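Kinon hand gripper, four months of daily use
Review sent from Lerkstead

Our company does laundry and room service for guest houses. Last year the management in Verport decided that part of the folding will be done by machines, and to teach the machines they need examples from people who fold for a living. So each of us now works some hours of the shift with the Kinon gripper in the hand. I have used it since November and I want to write what I think of it as a tool, and also what it did to our work.

The gripper is well built. The fingers close evenly and they hold a trouser leg without pulling the threads. Denim is the easiest. Thin cotton is harder, and a silk scarf I would not try with it. The handle was made for a bigger hand than mine, and after two hours my wrist tells me to stop. The older model from Lopes, which we had on trial before, was lighter but it dropped things too often.

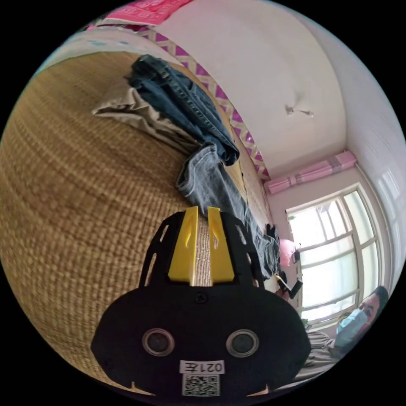

Speed is the weak side. With my own hands I fold 100 pieces before the morning break and I don't think about it. With the gripper I do 16, if nothing slips. In the first weeks this was a real problem, for we were still paid by the piece, and a slow hour was a cheap hour. We complained, and after a month the gripper hours were paid by time. If your employer wants to bring in such a tool, please settle this question before the first day.

The other change is harder to put in a review. I learned to fold from my aunt and never had to explain it. Now I must repeat each movement slowly and in the same order, and when I change something the supervisor asks why. Some colleagues find this tiring. I like it more than I expected, although I also ask myself who will be folding when the machines have learned enough. The management says that we will check the work and do the difficult pieces. We have this on paper for one year only.

Good: strong grip, easy to clean, the fingers can be changed without tools.
Bad: handle too thick, tires the wrist, the instruction booklet is badly translated (and I am not strict about such things).

I give it 4 out of 5 for the gripper. For the way it was introduced, 2.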